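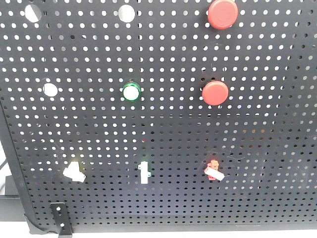 Round holes, black finish, red push button up top

What kind of perforated metal should I use for a sourdough and tempeh cupboard door?

shedloaf

I'm turning an old linen cupboard into a proving and fermenting cupboard and I'm having the best time with it! The shelves are in, the heat mat is wired to a plug-in thermostat, and the last big job is the door. The solid one holds too much moisture (my tempeh went grey and sad on the second batch) so I want to cut a window in it and fit perforated metal.

The question is which pattern. Round holes look neat and are easy to find, but I've also fallen for a slotted one. The opening is 40 cm wide and I'd like to keep the cupboard at a steady temperature overnight, when our kitchen gets properly cold.
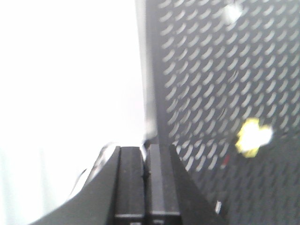

Post last edited by shedloaf on Monday

Edit: added the slotted pattern, the dark grey one with the little slanted slots like grains of rice. I love how it looks with light coming through from behind. Rashidi Metals in Skandarano will cut either to size, so supply isn't a worry. Do I need to line it with mesh as well? We get fruit flies every January.

crumbandculture

Either will work, and what you're after is the open area, meaning how much of the sheet is hole. Ask the shop for that figure as a percentage. Two sheets can look very different and pass much the same amount of air.

For a cupboard that has to stay warm overnight I'd go for less opening than you think. I cut a big window in mine, was terribly proud of it, and then spent a whole winter taping baking paper over half. What I have now is a small panel low in the door and another near the top, with a sliding flap on the upper one. Warm air goes out the top, fresh air comes in at the bottom, and you can fine-tune it for whatever's in there. Tempeh makes its own heat once it gets going, so open the flap on the second day. Bread wants it shut.

And yes to the mesh! Fruit flies get through most decorative holes. Fine stainless mesh on the inside, held with a timber bead so you can pull it out and wash it. Drorkereck do a roll that cuts with kitchen scissors.

Please post your tempeh when it's done – I want to see a clean white slab.

old_tin_lid

round is easier to clean. slots catch flour

bench_and_brine

Adding to the above: get the edges folded if the shop offers it. A raw cut edge will find your knuckles every time you reach past with a tray. If it's painted steel, touch up any scratches before it goes in, as damp air gets into them quickly.

I run 4 shelves with a gap at the back of each one so the air can move, and a cheap humidity gauge on the middle shelf. There's a good thread on Cakero about flap sizes too, have a look under cupboards and boxes.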